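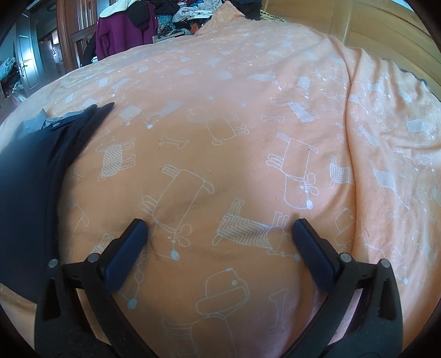 Forums > House & Home > Bedding and Laundry > Fitted sheet keeps popping off the corners

Posted by tamarackfen, 22/03/2021

Replaced our mattress in September with a Skunier, 12 inches deep. The old one was 11 with no topper. None of the sheets we had stay on the new one. I get all four corners down, and by morning the one by the wall has let go and the sheet is bunched up under my shoulder.

The sheets are cotton, bought as "deep pocket." The label doesn't give a number. Before I spend money on new ones, has anyone fixed this with straps or clips? Queen size.

dunlin_k

Measure the pocket. Lay the sheet flat, and go from the corner seam down to the elastic. If it comes out the same as your mattress, that's the whole problem. You want enough extra to tuck under on every side. A 12 inch mattress needs a 15 inch pocket at least.

Also check if they shrank. Cotton does, and the elastic tires out on top of that.

mossgate

Straps work. I have the Nivlow ones that cross under the corners. They've been on for a year and I haven't had a corner come off. They are a pain on wash day and you have to lift the mattress to get them back on. The clips will chew a hole in thin cotton if you pull them too tight.

oldquarry

I wouldn't bother with straps. We had two sets and both lost their grip. Buy a sheet that fits and be done with it.

mossgate

Which kind did you have? The ones with plastic clips are bad. Metal ones hold.

oldquarry

Metal. They held the sheet fine until the elastic went slack, maybe six months. Then I was back where I started, out the money.

tamarackfen

Measured. Pocket is 12 on the nose on the plain set and a little under on the printed ones. So dunlin_k is right. I've been drying them on high, too.

dunlin_k

High heat is what kills the elastic. Low, and take them out a bit damp.

bracken_rd

You can also sew new elastic in. I did three sheets over a weekend. The stock elastic only went around the corners, so I opened the hem and ran it the full way around. For a queen I cut 74 inches of half-inch elastic, threaded it with a safety pin, overlapped the ends and zigzagged them. Cost less than one pillowcase. It does need a machine, or a lot of patience.

It won't make the pocket any deeper, but it pulls the edge in under the mattress and that was enough for ours.

oldquarry

74 sounds short for a queen. The edge is over 20 feet all the way around.

bracken_rd

You're right, I wrote that wrong. 74 was per side piece. I did it in sections because the elastic came in short packs. Go by how much yours stretches and test it before closing the hem.

tamarackfen

I do have a machine. I'll try it on the oldest sheet first. If that goes badly I'll look at new ones. Somebody at work likes Pärn, which has the pocket depth printed on the package.

fennelbay

We have Pärn sheets. The fit is good but they are scratchy for the first few washes. Put the tag at the foot of the bed on the right side and you'll get the long side correct every time.

mossgate

On mine the tag goes at the left. Depends on the brand.

tamarackfen

Mine have no tags left, so I'll mark a corner with thread while I'm in there.

Thread 1377 | Contact | Kerno Home Forums | Back to top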